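4.2 What people said to the speaker when they thought it wasn't listening

I'll start with the thing that surprised me most, which is how little of the talk in our homes was meant for the assistant at all. We put the Wanent speaker in nine households in Ollulley and left it there through July, with everyone's okay to keep the transcripts. That gave us 194 requests I could use once I'd thrown out the TV, the dog and one very long phone call about a boiler.

Most of those were timers. I know, everybody finds timers! But look at when they happen. People set them while their hands were busy (cooking, bathing a toddler, doing their teeth before bed), and they hardly ever said the wake word cleanly. They mumbled it, or said it halfway through the sentence, or just started talking and hoped. Thandeka Shabalala, who coded the transcripts with me, started calling these "elbow requests" and the name stuck, so that's what I'll call them from now on.

Elbow requests went wrong in two ways. The first was plain mishearing, and the Clistov speech model we used did better there than I'd feared. The second was worse for people's mood: the speaker heard them fine and then asked a follow-up question. "Which timer?" is a perfectly polite thing to say, but if you've got a mouth full of foam you can't answer it. One woman told us she'd started setting her timers before she walked into the bathroom, so in her words she'd "trained herself for the machine." I wrote that on a sticky note and it's still on my monitor.

We tried a small fix. For the last stretch we switched two homes to the Ivanov dialog settings, where the speaker takes its best guess, says what it did, and lets you correct it later -- no question unless money or a door lock is involved. Both homes asked to keep it. I don't want to make too much of two homes, and one of them is run by a man who likes every gadget he meets, but the complaints in their Sunday check-ins did dry up.

Section 4.3 picks up the same requests by room, and that's where the bathroom ones really pull away from the kitchen ones.
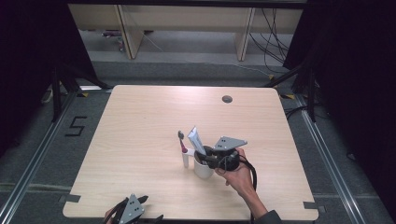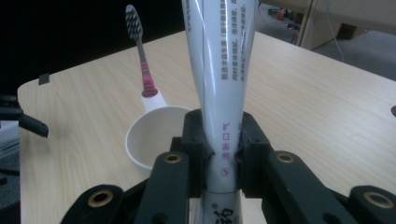
Figure 3. Toothbrushing items: a toothbrush in a holder beside a white cup (first image), and a white toothpaste tube close up (second image).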